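Slide 1: Job vacancies in Lirnham, spring quarter

Good morning. I'm filling in for Asanka Bhuiyan, who put most of these numbers together. Thirty minutes, questions at the end.

Slide 2: Where the count comes from

The vacancy survey goes to 700 employers every quarter. Each one reports the jobs open on the last Friday of the period. A job counts if the firm is actively recruiting from outside. Internal transfers don't count. Temp agency listings are handled separately (see handout, second page).

Slide 3: Headline

1,851 open jobs at the end of the quarter. Pause here, let people read the chart. The line is seasonally adjusted, the bars are not. Someone will ask about the gap in the bars. The Brasham office moved and that return came in late.

Slide 4: By sector

Care and food service still have the most openings. Construction is down. Office work is flat. Retail is up a little, but do not lean on it, the sample is small.

Slide 5: How long jobs stay open

Sorin Tudose's work. Jobs paying near the minimum stay open longest, mainly in Lostdale, where the last bus leaves before the late shift ends. Mention the employer interviews. Daithí Hegarty has copies if anyone wants them.

Slide 6: Warehousing and packing

Employers here asked for forklift tickets and weekend cover more than anything else. Starting pay has moved up since last June. We don't yet have a good measure of hours offered, so skip that if short on time.

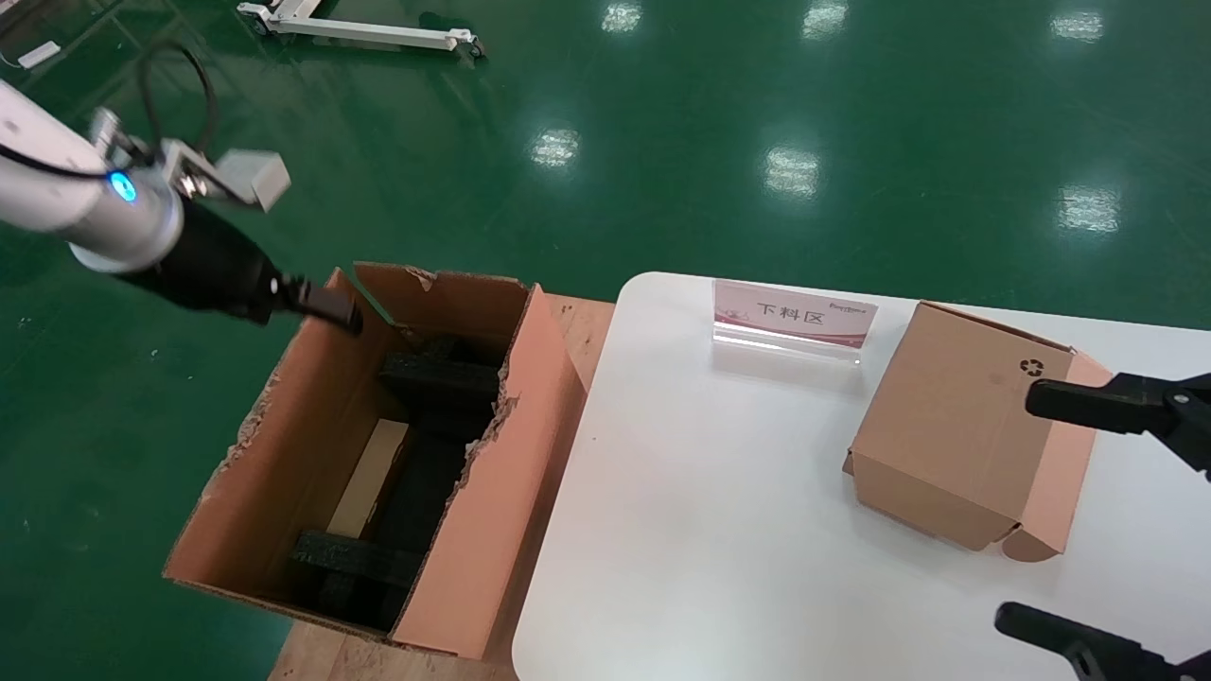
Robotic arm and gripper over an open carton with black foam packing.

Slide 7: What we can't say

Vacancies are not the same as hires. We can't match an opening to the person who filled it. Ruairí Doherty is looking at payroll records for that, first results next quarter.

Slide 8: Next steps

2 changes to the form: a question on shift patterns, and a clearer one on contract length. Thank Lorcan Egan and the Ó Briain team for testing it. Questions.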